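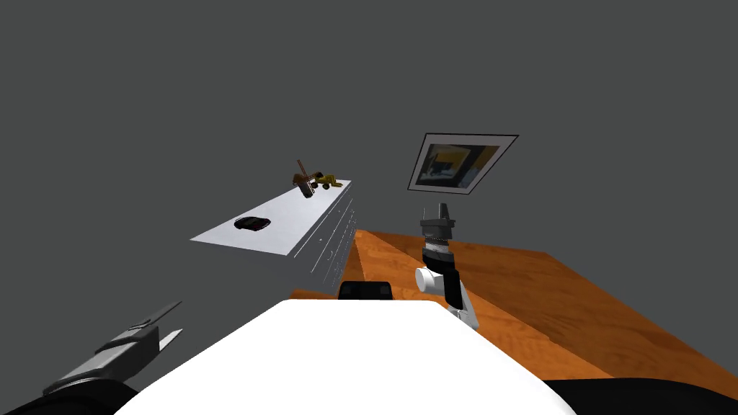 Nuvdale Allotment Association
Minutes of the meeting held on 2024-05-03 in the Kuseck Room

In the chair: Leonie Kramer
Minutes: Dineo Potgieter

1. Minutes of the previous meeting
The minutes were agreed and signed. Under matters arising, the Chair reported that the lock on the lower gate had been replaced and that new keys could be collected from her.

2. Water supply
Members considered the quotation from Rahman for a second standpipe beside the lower path. The price of £3,000 includes digging the trench and making good the path. It was resolved to accept the quotation, subject to written confirmation that the work will be finished before December. Action: LK.

3. Plots
Plot 27 has been given up. It was agreed to divide it into two half plots and to offer these to the first two names on the waiting list. Action: DP.

4. Rents
It was proposed that rents remain unchanged for the coming year. Carried, with two members against.

5. Fudomitz Lane boundary
The hedge is overhanging the pavement. Cutting will wait until the end of the nesting season. The Secretary will write to the council to explain the delay. Action: DP.

6. Any other business
Plot holders are reminded that bonfires are not permitted before dusk.

The date of the next meeting will be posted on the noticeboard.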